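Utilizamos cookies propias y de terceros para analizar la navegación. Si continúa en el sitio, entendemos que acepta su uso. Aceptar | Configurar

Programas > Vida autónoma > Cocina y utensilios > Informes de seguimiento

Informe de seguimiento del proyecto Kobori: utensilios colgados y puesto de trabajo

Segundo periodo de ejecución. Documento remitido a la Fundación Tindine por la Asociación Stosberg.

1. Objeto del informe

El presente informe da cuenta de las actividades realizadas durante el segundo periodo del proyecto Kobori, dedicado a la organización de los utensilios de mano en cocinas compartidas de viviendas tuteladas. Se recogen el estado de las tareas previstas, las modificaciones introducidas respecto del plan aprobado, la ejecución económica y las actuaciones pendientes hasta el cierre.

El proyecto parte de una necesidad trasladada por los equipos de las viviendas: los utensilios de uso diario se guardan mezclados en cajones profundos, con lo que las personas residentes tardan en localizarlos y, con frecuencia, recurren a la ayuda del personal para una tarea que podrían resolver por sí mismas. La propuesta consiste en colgar los utensilios alargados de un soporte vertical de sobremesa, visible y accesible desde la posición sentada.

2. Actividades realizadas

2.1. Acondicionamiento del puesto de trabajo

Durante los meses de marzo y abril se preparó el puesto en el local de Nestolcombe. Se dispone de una mesa amplia de superficie blanca, con cuadrícula trazada y un reborde de madera clara. La cuadrícula se emplea como referencia para anotar la posición del soporte y la distancia a la que queda de la persona usuaria. La superficie presenta ya marcas de uso y algunas manchas oscuras que no interfieren con las anotaciones, por lo que se ha descartado su sustitución en el periodo actual.

El suelo contiguo a la mesa sigue ocupado por material diverso. Su retirada figuraba en el plan para este periodo y no se ha completado; se traslada al siguiente, según se indica en el apartado 5.

2.2. Selección del soporte

Se ha adoptado como modelo de trabajo un soporte de acero inoxidable pulido, compuesto por una varilla y una base circular de poca altura con el borde redondeado. La elección responde a tres criterios fijados en la memoria inicial: limpieza sencilla, ausencia de piezas pequeñas y posibilidad de traslado con una sola mano. El batidor de varillas se ha incorporado como utensilio de referencia, por ser el que las viviendas señalaron con mayor frecuencia como difícil de guardar en cajón.

El acabado brillante ha suscitado una observación del equipo de terapia ocupacional. La base refleja la luz de forma intensa, circunstancia que puede resultar molesta para personas con sensibilidad visual. Se ha solicitado presupuesto para una versión en acabado mate, sin que ello afecte al calendario general.
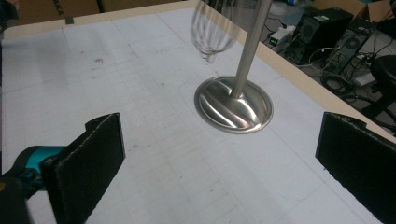

2.3. Sesiones de prueba

Las sesiones se han desarrollado conforme al protocolo acordado. En cada una se pide colgar un utensilio, retirarlo y trasladar el soporte a otra casilla de la cuadrícula. Se registran el tiempo empleado, los apoyos solicitados y cualquier golpe o caída. De las sesiones comprometidas en el convenio se ha realizado el 70 por ciento, porcentaje ajustado a lo previsto para esta fase.

De los registros disponibles se desprenden las siguientes observaciones, de carácter provisional:

- El gesto de retirar el utensilio se adquiere antes que el de colgarlo. Este último exige orientar la pieza y acertar con el punto de apoyo, y conviene practicarlo por separado.
- El traslado del soporte se efectúa con mayor seguridad cuando se sujeta por la varilla, siempre que se retiren antes los utensilios más pesados.
- Varias personas participantes prefieren situar el soporte a la izquierda aun siendo diestras, a fin de dejar libre el espacio para la tabla de cortar.

Se ha añadido al protocolo un ejercicio específico de elevación, consistente en levantar el soporte de la mesa y mantenerlo en el aire antes de depositarlo en la casilla indicada. El ejercicio permite valorar la estabilidad del agarre con independencia de la precisión al soltar.
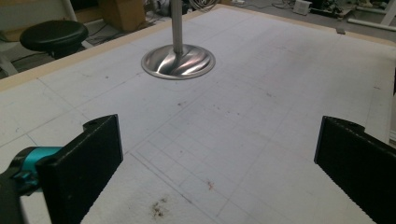
Soporte de acero en suspensión sobre la mesa cuadriculada. Local de Nestolcombe.

3. Modificaciones respecto del plan aprobado

Se comunican dos cambios. El primero es la sustitución del soporte de pared, contemplado en la solicitud, por el modelo de sobremesa; las viviendas en régimen de alquiler no autorizan perforaciones en el alicatado. El segundo es el aplazamiento a junio de la guía de uso en lectura fácil, cuya redacción requiere disponer de los resultados completos de las sesiones.

4. Ejecución económica

La ayuda concedida para este periodo asciende a 2000 euros. Se han justificado 1010 euros, correspondientes a la adquisición de soportes y utensilios, el acondicionamiento del puesto y los desplazamientos de las personas participantes. El importe restante queda reservado para la maquetación de la guía y la posible compra de unidades en acabado mate. No se solicita trasvase entre partidas.

5. Actuaciones pendientes

Antes del cierre se prevé finalizar las sesiones, despejar la zona contigua a la mesa, repasar las líneas de la cuadrícula que han perdido intensidad y entregar un soporte a cada vivienda adscrita al proyecto. La memoria final incluirá los registros agregados y el texto definitivo de la guía.

La Asociación Stosberg queda a disposición de la Fundación Tindine para aclarar o ampliar cualquiera de los extremos recogidos en este documento.

Documentos relacionados

Proyecto Kobori: memoria inicial y criterios de selección
Informe de seguimiento del primer periodo
Protocolo de sesiones con utensilios de cocina
Recomendaciones para ordenar cajones en viviendas compartidas
Convocatoria Tindine de ayudas a la vida autónoma: preguntas frecuentes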